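Last updated: July

How to test a robot on table clearing

Can machines do chores yet? Sort of! I've been trying a robot hand on small tidy-up jobs, and you can run the same test (bring snacks, it's slow).

1. Clear the table down to one or two small things. Start with easy shapes, nothing your grandmother left you.

2. Put a glove on the hand. Bare metal fingers slide right off a smooth cup, and fabric grips so much better.

3. Run 13 tries per object and write down every drop. My first batch got 4 clean pickups, and I was thrilled!

4. Park the hand by the near corner between tries, fingers up and thumb out to the side, so each run starts the same way.
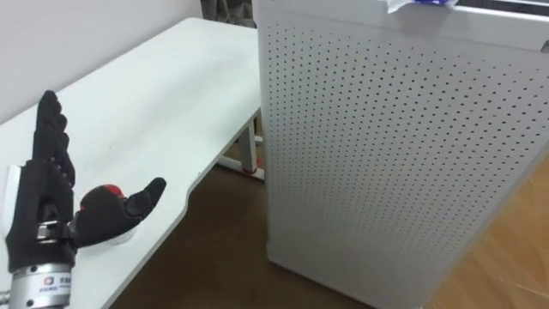

5. Now try white things on a white table. Mine did far worse on those, 6 drops in a row before lunch.

Comments

Oluf Hafstein: Does the glove wear out fast?

Balogh: Tried step 5 on Thursday. My laundry is safe from robots for now.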